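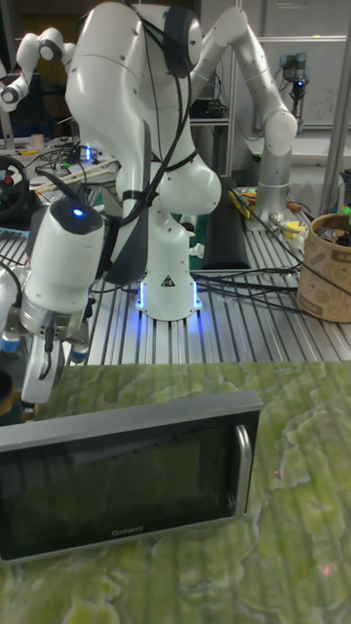
How much space does a compact microwave need on a worktop?

More than the width of its case. The space to plan for is the case plus the ventilation gaps in the installation leaflet, plus the swing of the door and somewhere to put a hot dish down.

The June equipment notes for the Kerr building deal with countertop microwaves, after several requests to fit one into the shorter runs of worktop on the ground floor. The points below apply to freestanding models only. Built-in ovens are covered by the Visent fitting sheet, which was last changed in January.

Measure depth first. Catalogue depth often leaves out the handle and nearly always leaves out the plug. A rear socket directly behind the oven can hold it forward by several centimetres, so that the front feet end up close to the worktop edge. All the feet must stand fully on the surface. If they don't, move the oven to a socket at the side or choose a shallower model.

Next, find the vents. On some ovens they are at the back, on others along one side or in the top. Leaflets give a minimum gap for each face, and the figures differ between models, so the leaflet for the old oven is no guide to the new one. Nothing should be stored on top where the leaflet asks for clear space above.

Door swing is usually to the left. In a left-hand corner the door may meet the wall before it is fully open, and the turntable is then awkward to lift out for washing. Check this with the door open at full width before the packaging is thrown away.

Stone and stone-effect worktops need little preparation. Wipe the surface, dry it, and set the oven down without dragging it. Grit under a foot will mark a polished finish. Patterned surfaces hide crumbs and dried spills well, so the area under the oven should be cleared at every second clean even when it looks tidy.

The Curorlow kitchen has a Husteck oven with a turntable 219 mm across. Standard dinner plates catch on the cavity wall and stop it turning. Side plates and the small lidded bowls from cupboard 14 fit. Larger plates should go to the oven in room 16.

Ovens with a damaged door seal or a loose hinge are to be unplugged and reported to the building desk. Do not tape the door.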